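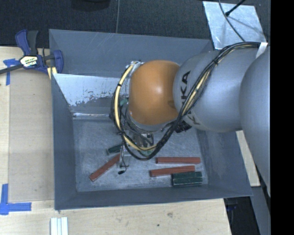 FOR IMMEDIATE RELEASE
2022-06-10

Student Robotics Club at Sterkville Technical College to Hold Public Bin-Picking Trials in July

STERKVILLE – The Student Robotics Club at Sterkville Technical College announced today that it will open its bin-picking project to the public for the first time in July. The trials will take place in the Boersma Building, where club members have spent the past academic year teaching a KUKA industrial arm to find and lift blocks from an open bin.

The project, known as Jondik, is planned, programmed and documented by students. It began as an elective assignment in the college's automation program and was adopted by the club when members asked to continue the work beyond the end of the course. A team of 20 students now takes part, drawn from the automation, machining and computer science programs.

The task set for the arm is a common one in manufacturing. Parts of different shapes lie in a bin in no fixed order, and the robot must locate a part, approach it without striking the walls of the bin, close its gripper and carry the part to a marked position. The club works with plain blocks in reddish brown and dark green. The long, narrow blocks can be difficult to grasp when they rest close beside one another, and a thicker grooved block calls for a different grip.

Since the start of the academic year, the team has logged 3,327 pick attempts. Each attempt is entered in a shared record together with the software version in use and the reason for any failure. Students review these entries at their regular meetings and decide which change to test next. Under club rules, only one change may be made between test sessions, so that its effect can be judged fairly.

"The college is proud of the patience and care these students have shown," the Department of Automation and Machining said in a statement. "Keeping an honest record of failed attempts is part of an engineer's training, and the club has treated it as such from the first week."

During the July trials, 7 student teams will each run their own picking program on the same arm and the same bin. Every team will be given an identical number of attempts. Scores will be based on completed picks, with points taken off for dropped blocks and for contact with the bin. Between runs, students will rearrange the blocks and answer questions from visitors.

Support for the project has been provided by Bidby, a Sterkville machine shop that supplied materials for the work area and has agreed to host two club members as summer interns. The college also thanks its own facilities staff, who adjusted the building schedule to allow evening sessions.

Admission to the trials is free. Seating is limited to 300, and places must be reserved through the college events office. School groups are welcome – teachers are asked to state the number of students when booking. Visitors must remain behind the safety barrier whenever the arm is powered.

Dates and starting times will be posted on the college website once the examination schedule is final.

About the Student Robotics Club
The Student Robotics Club is open to all enrolled students of Sterkville Technical College. No earlier experience with robots is required. New members are admitted at the start of each semester.

Media contact:
Office of Communications
Sterkville Technical College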